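Sudik Bedroom Produce Set: Clearing a Bed of Fruit, Vegetables and Plush Toys

Maintainer: Patricio Quiroga
Status: second release, March

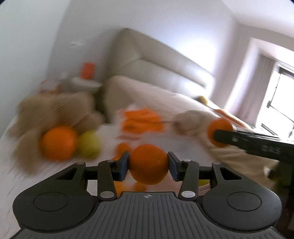
Contents

The set covers one household activity: clearing loose produce and soft toys off a made bed and sorting them by type. It holds 441 episodes and 3,210 labeled item placements. Recording was done in 2 apartments, listed in the metadata as Pletelcombe and Mendoza. Each episode is one pass over the bed, beginning with the items already laid out and ending when the mattress is clear or the time limit is reached.

Bed clearing was picked as a companion to the earlier Sudik kitchen counter set. The same kinds of produce occur in both. A mattress gives under load, and round items roll toward any low spot, so pickup positions recorded at the start of an episode go stale sooner than they do on a counter.

Item classes

orange: whole, unpeeled. The most common class. Often placed in clusters, which are labeled per fruit.
lemon: whole. Color varies from yellow to yellow-green; both share the class.
carrot: placed in bundles or loose piles. A pile gets one label until the first carrot is taken from it, and individual labels after that.
yellow_other: small yellow fruit that could not be identified with confidence from the recording. Do not merge with lemon.
plush: stuffed toys, including a large tan teddy bear. Bears and other plush toys are not separated.
cup: present in some layouts on the bedside table. Never a target.

Fixed furniture

Bed, headboard, pillows and bedside table are annotated once per layout under "static". The sheet is annotated as a surface and has no instance ID. Wrinkles are not marked. Wall fixtures are ignored.

Sorting rules

1. Fruit goes in the fruit bin, carrots in the vegetable bin. The bins stand on the floor and are usually out of view from the mattress side.
2. Plush toys are moved last and go on the chair.
3. Pillows stay where they are. A fruit lying against a pillow is taken without shifting the pillow.
4. Nothing on the bedside table is touched.
5. An item that rolls off the bed is marked "dropped" and left on the floor until the episode closes.

Rule 2 was added in this release. In the first one toys could be moved at any point, and fruit resting against a toy tended to roll when the toy was lifted. Episodes from the first release that break the rule are kept and carry order_free = true.

Labels

Each placement record has these fields:

episode_id
layout_id
item_class
start_zone (head, middle, foot)
end_zone (fruit_bin, veg_bin, chair, floor)
outcome (placed, dropped, abandoned)
occluded_at_start (true or false)

Zones are measured from the headboard and cover a third of the mattress length each. An item on a boundary takes the zone nearer the headboard.

Checks

All placement records were reviewed by a second annotator at Cluklow. Disagreements over orange against yellow_other were settled by going back to the layout sheet, where one existed. Where none existed, the record stays yellow_other.

Known issues

Fruit hidden behind other objects at the start may be missing from the first label pass. Filter on occluded_at_start before computing counts per layout.
Fast motion blurs the bedding in many recordings. Sheet edges are unreliable in these.
Orange fruit and carrots are close in color under warm light. Color alone does not separate the classes.
Mendoza layouts use fewer carrots than Pletelcombe layouts.
Plush toys lose their ID if turned face down. Fix pending.

Changes from first release

Added the yellow_other class.
Split "bin" into fruit_bin and veg_bin.
Renamed "bear" to "plush".
Removed duplicate layout sheets for Mendoza.

Corrections go to Patricio Quiroga, with the episode_id and the field in question.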